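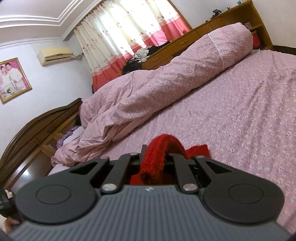

How often should I wash a quilt cover?
Every two weeks is plenty for most people, and once a week in summer or if a pet sleeps with you. The quilt inside needs a wash only a couple of times a year.

What about pillowcases?
Weekly! A fresh pillowcase is the cheapest treat in the house. If yours have lace or ruffles, turn them inside out and put them in a mesh bag first.

My quilt always ends up in a lump inside the cover. Help?
Oh, we love this one. Turn the cover inside out, lay it flat on the bed and put the quilt on top. Roll both together from the closed end like a giant burrito, flip the open end around the roll, then unroll. It took me 4 tries to get it right and now I do it for fun. Tie the inside corners if your cover has ties — the Annamalai covers do, the older Gherkin-green Plendik ones don't.

Can I mix florals and checks?
Please do! Stay in one color family and let one print be bigger than the other. Pink with lilac is my favorite, small flowers next to a small check, and a plain blanket if it all gets too busy.

How do I keep knits from pilling on the bed?
Scarves, bed socks and cardigans rub against cotton all night if you leave them there. Fold them into a drawer (never on a hanger, they stretch) and wash anything red by itself the first few times. I once turned a whole set of Gerham sheets pink, and I still use them.

I have a headboard with shelves and it's a mess by Tuesday. Any ideas?
Give each shelf one job. Books on one, lotion and water on another, and keep the top clear apart from a lamp or a clock. Clothes you plan to wear again do better on a hook by the door.

How long does the whole bedroom reset take?
My best time is 22 minutes with the windows open and the radio on. With a full sheet change, 35.

Do you make the bed right away in the morning?
I fold the quilt back, have coffee, then make it. Tsutomu Oshima, who answers the harder laundry letters on this site, makes his before his feet are properly on the floor. Both ways are fine.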